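**Card backs - matt or linen?? need to order tonight**

**hadano_mill** - 10/26/25
Doing a small run of my bird game, 124 cards a deck. Printer (Redden) wants a finish picked by midnight. Linen or plain matt? Backs are a parchment sort of thing, beige and tan. Never printed cards before so be gentle

**Ibarra185**
Linen. Every time. Shuffles better, hides thumb marks. Done

**tinpot_meg**
Disagree. Linen on a busy back looks like a tea towel. If the art's already mottled you're putting texture on top of texture. Matt

**Ibarra185**
Have you ever shuffled 124 matt cards tho. They clump

**tinpot_meg**
Split the deck then?? Two piles. Not hard

**rutano_rob**
Forget finish, what weight is it. Heriberto Meléndez at our club went thin to save money and they'd bent by the second game night. Lovely drawings too, real shame

**hadano_mill**
Er. Middle one? There were 4 options, I picked the second heaviest. Can still change it

**rutano_rob**
Go heaviest. And sleeve them

**tinpot_meg**
Sleeves kill the look, might as well print on office paper

**nganphi**
Ngân Phí here, did the Rutano reprint in September. Went matt, no regrets. Parchment look does the job on its own, dosen't need help. Keep line work dark enough though - ours came out faint in places, bare branches are the worst for it. Similar sort of card:
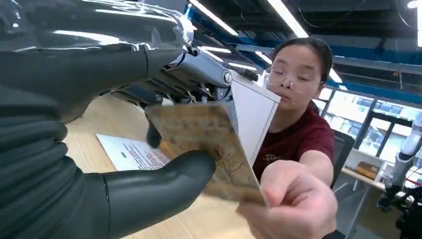
*Tan parchment look, faint branches low down on the right.*

**hadano_mill**
Oh that's really close to mine. Did you darken the lines after?

**nganphi**
Yes, second proof. Pay for the proof, seriously

**Ibarra185**
Still say linen. Branches would look nice on linen

**tinpot_meg**
They'd look like a scratch

**rutano_rob**
Weight!! Has he changed the weight

**hadano_mill**
She. And yes, heaviest now. Going matt, proof first, lines a bit darker. Redden say the proof adds a week, fine. Will post when it turns up, ta all

**Ibarra185**
Clumping. Remeber I said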